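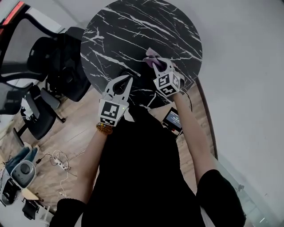
Blog > Workshop Diary > Handheld Grippers

I promised I would write up how we keep the handheld gripper pair running, mostly so I can stop answering the same message from Aitana Olmedo every Friday afternoon (hi Aitana!). So this is the long version, with the bits I keep forgetting included.

Our pair lives in the Carkham office and we call the whole setup Parsa, which was the name of the first folder I saved anything in and now it's far too late to change. Two grippers, one for each hand, two pointed fingers apiece, and a cube on each one with the printed square markers that let the software work out where the thing is in space. You hold them, you do a chore, it records, and later a robot gets to learn from it. We've been doing cloths since August. Pick up, shake out, lay down, fold, start over. My shoulders have opinions.

Let's do the markers first, as they cause the most grief. They are printed on matte label stock, and I mean matte. My first batch was on the shiny stuff and every time I turned my wrist toward the window the tracking went off on a little vacation. I lost a whole morning to that. Now I print at 100 percent scale (check the box in the print dialog, it likes to sneak back to "fit to page"), measure one with calipers, and only then cut the rest. Put them on with a plastic card, working from the middle out. If a corner lifts, don't glue it down — peel the whole label and do a new one. A label that's a hair off square will still track, which is the annoying part, and you'll only notice when the position of the hand wanders in playback.

Fingers next. Ours have soft pads inside and they pick up lint like you wouldn't believe, especially from the cotton cloths. I wipe them with a damp microfiber before every session and swap them when they start to feel slick. Changing a set is two screws a side and takes less time than finding the right hex key. After a swap you have to redo the open and close limits! Open all the way, hold, press, close all the way on nothing, hold, press. I skipped this once and got a full afternoon of recordings where the gripper was, according to the log, never quite shut. 1547 clips, and I had to go back through every one to fix the width values. Aitana was very nice about it.

Cables are where I've spent the most thought for the least glory. A gripper cable that hangs straight down will catch on the table sooner or later, and then it tugs, and then you flinch, and the flinch is in your data. What works for me is leaving a good loop of slack and clipping it at the forearm so any pull lands on my sleeve and never on the connector. The connector on the right one had already come loose from its board by the time I worked this out. I opened it up, resoldered the joints, and put a dab of hot glue behind it for strain relief. It's been fine ever since, although I do still wiggle it before I start. Superstition, maybe.

My start-of-session routine, more or less in order: wipe pads, wiggle connector, check the clips, wake up the tablet, wave both hands slowly across the table and look at the two tracks on screen. If they're smooth, go. If one of them jumps, I clean the markers on that side and wave again. Then one throwaway fold that I delete. I used to keep the throwaway and it was always the worst one of the day, so there's that.

As for how long to go without a break, I do nearly 8 minutes, then put everything down and stretch. The grippers aren't heavy on a kitchen scale but they get heavy out at the end of your arm, and once you're tired you start dragging the cloth where you used to lift it.

Still on my list: the left trigger has a scratchy feel halfway through its travel. I've had it apart and cleaned it and it came back within a week, so I suspect the spring. Latier sells a softer one and I've ordered a couple to try. I also want to move the marker cube a bit farther from the fingers, because when I reach across myself one hand hides the other and the track drops. That means reprinting the bracket and doing the calibration over again, so it may wait until I'm in a better mood.

If you've found a pad material that doesn't hang on to lint, please leave a comment. I've tried silicone tape and it was worse.

Related posts
Printing markers that stay flat
Hex keys, and where mine go
A day at the Pomdale repair swap
Resoldering tiny connectors with big hands
What I changed after our first week of folding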